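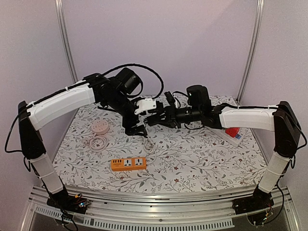 Talk: Surface Preparation and Power at the Shared Bench
Speaker: Valeriano Gallardo, Clomden workshop group
2022-08-23

Slide 1. Scope
Two items only, the table covering and the power strip. Lighting was handled in the December talk. Do not reopen it. Questions at the end.

Slide 2. Covering
The cloth is a floral print, twigs and small dark-red flowers on white. Pattern has no bearing on function. What matters is that it lies flat and is changed on schedule. Mention the Zunillow supply order: 84 covers, stored folded in the Gadport cabinet. Fold lines come out with a cool iron.
White ground shows dirt early. State this as an advantage.

Slide 3. Power strip
One button per socket. Walk through the switching order slowly, people at the back lose it.
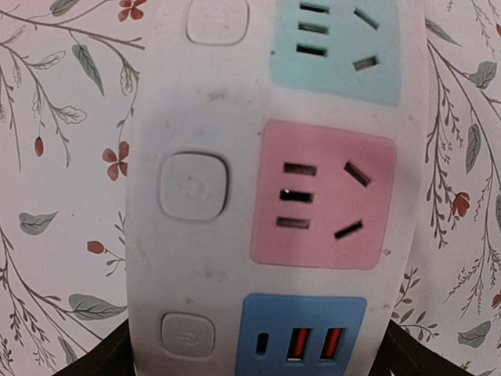 Each socket panel takes two plug types, one set of slots on the left and an angled pair on the right. Use one set at a time. The panels are different colors, so refer to them by color in the log: "pink, off" is enough. Do not write "middle one." The strip gets turned end for end and the entry becomes useless.
The power symbol is on the button beside the USB panel. It is molded in and faint. Point it out to new users.

Slide 4. Cleaning
The white housing holds gray smudges, mostly near the buttons. Unplug at the wall first. Dry cloth, then a cloth barely damp with alcohol. No spray. Keep liquid out of the button outlines. Leave unplugged for two hours.
Tosh asked whether the strip should be replaced instead. Current rule is inspection after some 2,000 hours of use, replacement if a button sticks or a slot is loose. Discoloration alone does not qualify.

Slide 5. Open items
Label for the wall end of the cord.
Second log sheet.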